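Week 2 of teaching by hand for the Kinmont folding project, and I'm having such a nice time with it! 16 demos saved before lunch, every one dark laundry.
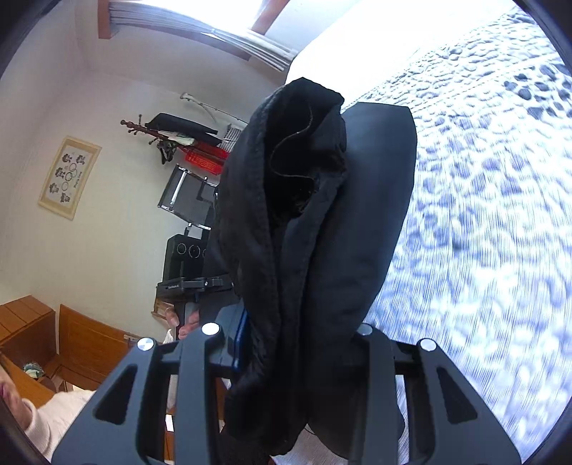 Do you have to move slowly when you're showing it a task?

A bit slower than usual, but steady matters more. If you stop to think, it learns the stopping too.

Anyway, 12 more after coffee (black fabric again, my poor eyes), then I'll send the lot over to Dotlow.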